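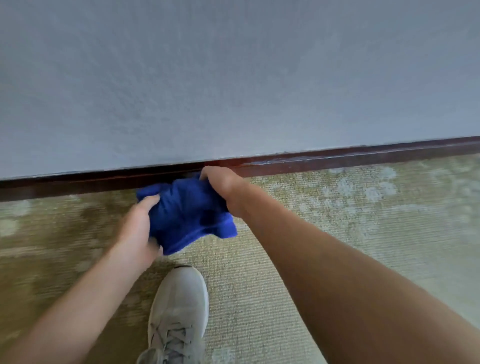
Open Day at Keltbridge: Bring Your Own Knees

Forty of us rode the bus out to Keltbridge in January to see the future of housework, and the future of housework began with wiping a baseboard. By hand. With a blue cloth.

Ekua Amissah, who runs the training floor, explained that before the Narker can clean a room, it needs to watch people clean a great many of them. Her team records the chores from the cleaner's own point of view: two hands, a cloth, a stretch of brown trim and rather a lot of carpet. They have 400 sessions so far. Ninety-six are baseboards, a figure she gave us with the calm of a woman who did most of them.

Visitors were invited to try. Xuân La from our office took a turn and was told, kindly, that he wiped "like someone being timed." The trick is to press the cloth up against the wood and keep it moving, with both hands if your back allows.

After coffee we saw the Narker itself. It rolled up to a practice wall, thought it over, and cleaned two feet of trim very nicely. Then it cleaned the same two feet again. Ekua said the next version would know when to move on, and somebody at the back asked if it could teach her husband.

The afternoon talk on the Zister gripper ran long, so the Grabner demo was moved to the spring visit. Sign up at the front desk if you want a seat on the bus. Wear pants you can kneel in.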